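Home | Trips | Workshops | Reading list | About

A Visit to the Open Day at Whitelaw, Starkport

July 30, 2024, by Kimie Furukawa
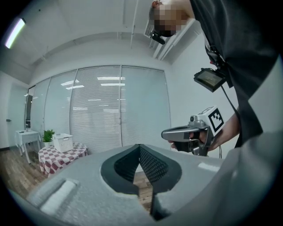
One of the rooms at Whitelaw, with white walls and a brown wooden floor.

Last week I went to Starkport for the open day of the Whitelaw building. I like to visit old places which are repaired for new use, and this one I wanted to see already since November, when my colleague Bronwyn Costigan told me about it. The train takes 51 minutes and after that it is a walk of 15 minutes, a little uphill.

At the entrance we got a paper map and a sticker with the floor number. The visitors were divided in groups of nine. Our guide was from Sanel, the firm which made the repair, and she spoke slowly, for which I was thankful.

What I enjoyed the most was the wooden floor. The guide explained that the old boards were taken up, cleaned and put down again in the same order. She let us walk on it in socks if we wanted. Two people did it, and I was one of them. The walls are kept white and the ceiling too, so the brown of the wood stands out well. I found it restful, but Bronwyn said she would miss some curtains.

Downstairs the company Bolto had a table with samples of oil and wax for floors. I asked if the wax is good for a kitchen, and the man advised the oil. I bought a small can, a bit expensive.

For those who want to go: the entrance is free, but you must write your name on the list before noon. The stairs are steep and the elevator was not yet in service. The coffee is sold only in the yard, and they accept only cash.

4 comments | 12 shares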